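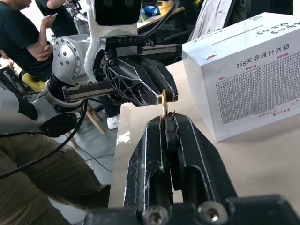
Fig. 4. Small key, held upright.

4. Fitting the lock and looking after the keys

Now for the satisfying bit! By this point your Drolus cabinet is standing on its feet, the shelves are in and both doors swing freely. Fitting the lock takes a cabinet from "nice cupboard" to somewhere you can keep stamps, medals, letters or the good chocolate, and it needs only a small crosshead screwdriver and a pencil.

You will need from bag C: the lock body, the threaded collar, the cam (the flat metal tongue), one cam screw, the strike plate with its two short screws, and both keys.

4.1 Fitting the lock body

1. Open the right-hand door fully and wedge it so it can't swing.
2. Push the lock body through the hole from the front. The hole has two flat sides and so does the lock, so it will only go in one way round.
3. Spin the collar on from the back by hand until it meets the door.
4. Give the collar another quarter turn with pliers. Stop there.

CAUTION: Do not overtighten the collar. The door panel is 17 mm thick and soft at the edge of the hole, and too much force will crush it.

4.2 Fitting the cam

1. Put a key in the lock and turn it to the upright position.
2. Place the cam on the square end of the lock, pointing straight up.
3. Fit the cam screw and tighten it firmly.
4. Turn the key a quarter turn clockwise. The cam should now point towards the left-hand door.

Note: If the cam points towards the hinges, take it off, turn the key back to upright and fit the cam again pointing straight down.

4.3 Fitting the strike plate

1. Bolt the left-hand door top and bottom (see section 3).
2. Close the right-hand door and turn the key gently until you feel the cam touch.
3. Open up again and mark that spot with a pencil on the inside of the left-hand door. On the Grellum model it falls 390 mm below the top edge; on the taller Skeltirum, 600 mm.
4. Screw the strike plate on with its lip facing you, screws just nipped up.
5. Try the lock. Slide the plate a hair in or out until the key turns sweetly, then tighten both screws.

It really is worth fiddling with step 5 for a few minutes. A well-set strike plate gives a lovely soft click and pulls the two doors flush, and you'll enjoy it every time you lock up.

4.4 Keys

Both keys are the same and either will work the lock. Write down the number stamped on the lock face before you put these instructions away (there's a space for it inside the back cover). Scanlon can cut a new key from that number, or send a whole new lock as spare part 23.

Keep the second key somewhere other than inside the cabinet.

CAUTION: Small keys are a choking hazard. Keep them away from young children.

4.5 If the lock feels stiff

Puff a little graphite powder into the keyway, work the key in and out, and wipe it clean. Please don't use cooking oil or grease, which gather dust and gum up the pins. If the lock turns easily with the door open but drags with it shut, go back to 4.3, step 5.

Next: section 5, fixing the cabinet to the wall. Leave the shelves empty until you've done it.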